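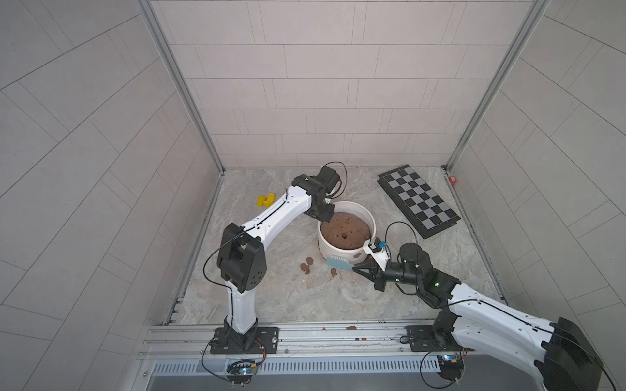

Why does a two-arm task need a plan for each arm before any movement is recorded?
Each arm has its own reach, its own base position and its own tool, and a movement that is safe for one may put it in the path of the other. The plan fixes which arm enters the shared space, and in what order.

Chapter 6
Two Arms, One Workspace

In the previous chapter your group programmed a single arm to pick up a block and set it down. The project in this chapter, set by the Stuvine course for the September term, uses two arms in one cell. One arm steadies or holds an item while the other works with a tool such as a brush.

By the end of the chapter you should be able to:
mark the shared space on a plan drawing of the cell;
write a step table for both arms;
choose a gripping point on a handle;
record 20 attempts and sort the failures by cause.

6.1 Terms used
The shared space is the part of the floor that both grippers can reach. A hold is a step in which one arm stays still while the other moves. A handover is a step in which an item passes between grippers.

Soft materials complicate the work. A block keeps its shape when gripped, but dough or clay changes with each contact, so the starting state differs between attempts. Record that state in the Kadport log sheet before each attempt, and wipe the fingers between attempts.

Before reading section 6.2, draw your cell from above and shade the shared space.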